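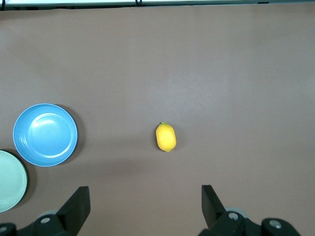

Fig. 1. Round blue plate on a brown tabletop.

Week 6 handout: Portion size and the plates we eat from
Intro to Everyday Nutrition, Section 2
Instructor: Reginald Kasprzak

Okay, so last week we got stuck on serving sizes and I ran out of time, which is my own fault for letting the cereal argument go on so long (it was a good argument!). I'm picking up from there.

A serving is a unit on a label. A portion is whatever you put in front of yourself. I know I keep repeating this, but on the quiz a lot of you still swapped them, so write it inside your notebook cover if you have to. If the label says a serving of granola is 50 grams and you pour yourself a big happy bowl of it, you've had one portion and maybe two or three servings. All the numbers on the label go up with it.

Now, plates. When I grew up my grandmother had one set of dishes and they were small, or at least they look small to me now. You filled one, you ate it, and if you were still hungry you got up. I bought my own first set at the Montoya outlet store and those things were huge. I cooked the same dinner I always cooked and it looked sad sitting there, so I made more. It took me a couple of years to notice.

You'll read in a lot of magazines that a smaller plate automatically makes you eat less. Please be careful with that one. Some studies found an effect, others found very little, and a few of the famous papers in this area have been pulled. What I'd say is that a plate is a handy measuring tool if you know its size. Measure across the flat part in the middle, because the rim mostly doesn't hold food. Two plates with the same outside width can hold pretty different dinners.

Half and quarter method, quick version:
Half the flat part is vegetables or fruit.
A quarter is grain or something starchy.
A quarter is protein.
Oils, sauces and drinks don't show up on the plate at all, so write them down separately.

It falls apart with soup, stew, burritos and anything my aunt makes in a casserole dish. For mixed dishes, go by the recipe. Add up the ingredients for the whole pot and divide by how many people ate.

Worked problem. A pot of bean chili comes to 3198 calories total and you split it into 6 equal bowls. That's 533 calories a bowl. If you eat a bowl and a half, it's 799.5, and yes, you can call that 800. I won't take points off for rounding at the end. I will if you round in the middle.

Homework
Keep a plate log for 2 dinners. Sketch the plate, mark off the sections, and write down how wide the flat part is. A rough pencil sketch is fine, I can't draw either.
Read chapter 17 in the Borkano textbook, but skip the section on restaurant menus. We'll do that one together.
Bring one empty food package with the label still on it. I have plenty of soda cans already, so surprise me.

If you missed the lab on kitchen scales, come see me before class and we'll find you a make-up slot.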